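3.2 Building the practice table

When I took over the simulation half of our club project, I figured the hard part would be the chess. It wasn't, since we never asked the arm to play well (Bautista Retamal wrote a move picker in one evening and it loses to everybody). The hard part was getting a gripper to pick up one piece in a crowd without knocking down the rest. So that's what this section covers!

We called the simulated setup Tidside, and every student on the team got their own copy to break. Each trial loads a board with only a few pieces on it, picks one as the target, and asks the arm to lift it and put it on a new square. Igor Bednarek wrote the layout generator, and I kept nagging him to make it meaner. Tall pieces packed close together turned out to be much better practice than a full opening position, so we leaned on those layouts (Figure 2). 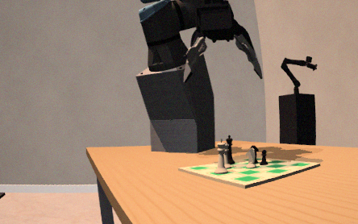 Why did we start in simulation and not on the real arm? The club gets the real arm for one afternoon a week, and a dropped piece there costs us a reset by hand, while a simulated board resets itself in a blink.

Figure 2. A Tidside layout with the gripper open above the board. The king and the two white pieces beside it form a tight group, and the pawn stands off by itself.

We ran 927 trials before the December break. I sorted the failures myself, all 219 of them, with a spreadsheet and a lot of tea. Most were the same mistake: the fingers came down on the target just fine, but they were spread so wide that one of them clipped a neighbor on the way. Bautista's fix was to close the fingers partway before the descent, and to turn the wrist so they straddle the target along its emptiest side. It's a small change (11 lines of code, and he'd like you to know that), but I'd suggest it to any student team that's starting where we did.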